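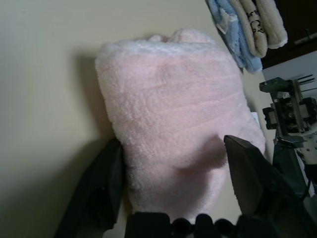 Robots at Dritard Laundry: your questions

Will I lose my job?
No, and we do understand why you ask. The Drirkolar arms fold small towels, and the people who used to do that are moving to sorting and mending.
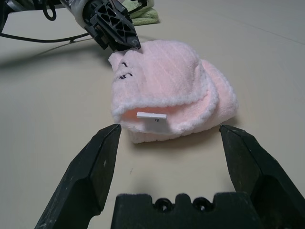

Is it faster than us?
Not yet, bless it. A pink towel still takes patience, even with a gripper at each end.

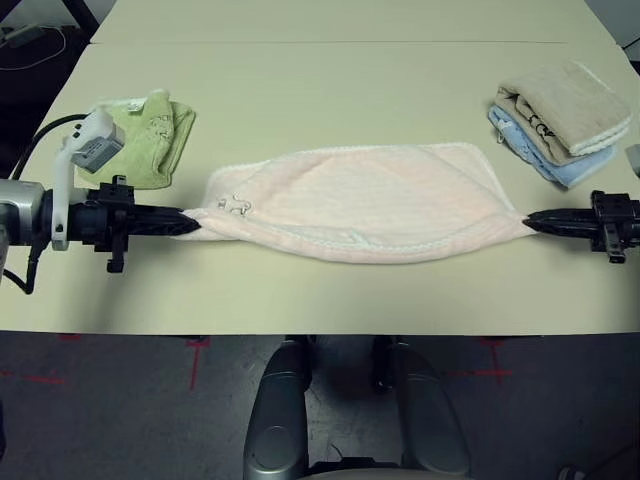

Photo: Dritard staff newsletter

Who do I tell if it gets stuck?
Your shift lead, please, and do take your time about it.

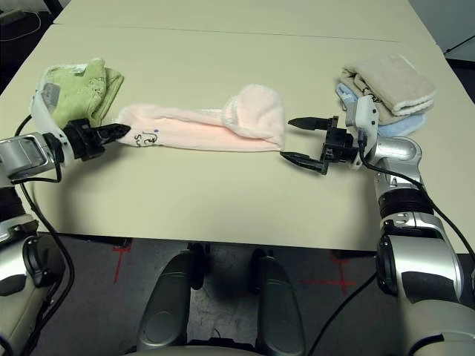 Breaks stay exactly as they were in May.

Print this page | E-mail this page

Related
Gezer line: new rota
Berko canteen hours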